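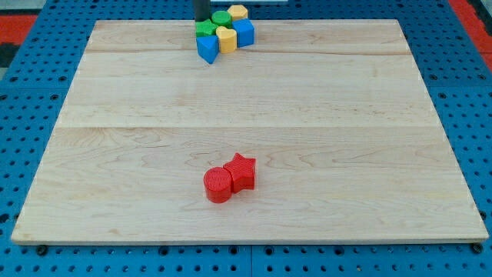
How Do You Teach a Robot to Sort Blocks?

Think back to when you learned to tie your shoes. Maybe a grown-up put their hands over yours and moved your fingers through the loops, slowly, again and again, until your hands knew the way. People can teach a robot arm like that, too!

At the Nallora workshop there is a robot arm called Skitska, and one of its lessons uses bright plastic blocks on a wooden board. Two red ones, a cylinder and a star, stand side by side, while the yellow, green and blue ones are bunched up at the far end, right by the dark tip of the arm.

The first way to teach Skitska is by hand. The teacher takes hold of the arm (gently, please!) and guides it to a block and then to where the block should go. All the while, a computer remembers how every joint bends.

The second way is by remote control. The teacher sits a little way off and moves a controller, and the arm copies each move, a bit like your shadow copies you.

One turn is called a demonstration, and one is never enough. A lesson might need 500 of them, or even 1000, with the blocks starting out in different places, so that the robot learns what to do when things get mixed up.

Try it at home: close your eyes and let a friend guide your hand to a toy. Then swap!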